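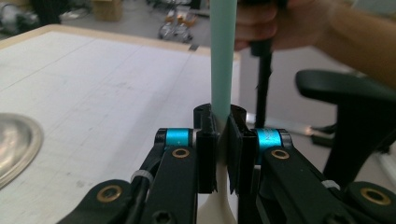 March 5, 2022

Quick one tonight, been meaning to write this up for ages and I've got half an hour before I need to be somewhere.

So. Handovers. I took over the Volura job from Finlay Crichton in August and what I got was a spreadsheet with 821 rows. That was the plan. Task, owner, due date, a column called "status 2" (no status 1, I looked). Finlay's a good bloke and a better planner than me, but he'd gone to Bonier by then and was busy with their stuff.

First week I did what you'd expect. Sorted by due date, started ringing people. Big mistake. Half the owners had left or swapped teams, and the ones who hadn't were cross because they'd finished the thing in spring and told someone. Told who? No idea.

Week two I stopped. Closed the spreadsheet. Went to see Hala Hamdan in purchasing, who'd been on it since the start, and asked her what she was actualy waiting for. Not what's late. What are you waiting for. She had 4 things. Wrote them on the back of a delivery note. Two weren't in the plan at all.

Did the same with everyone I could get hold of, 30 minutes each, no laptop. Ended up with 70 items, and that list ran the project until we finished. I kept the old sheet in a folder for the auditors. They never asked for it.

Things I'd do again –

Ask for a phone call with the person leaving, even after they've left. I rang Finlay in the end and he cleared up the supplier mess at Bellstead in one go. Should of done it on day one.

Tell the sponsor early that the dates are junk. Leokadia Dudek took it fine. I'd lost sleep over that conversation and she just said right, when will you have better ones? Gave her a date for the dates. Hit it, just.

Things I wouldn't –

The colour coding. Spent a whole evening on it. Teodor Magnusson printed it in black and white and pinned it up.

Also the daily catch-up. Too many people, same three talking. Went to twice a week and then I forgot to cancel the other ones, so people kept turning up to an empty call. Sorry again if that was you.

I did look at proper software for it, half the office swears by theirs. Maybe next time. With a team that size a shared list and a phone did the job, and I didn't fancy teaching everyone a new login in the middle of it all.

Somebody asked for my question sheet. It's one side of paper and my handwriting's terrible, but I'll type it up and stick it on here when I get a minute. Might be a couple of weeks – we've got the Leone kick-off coming and I haven't booked the room yet.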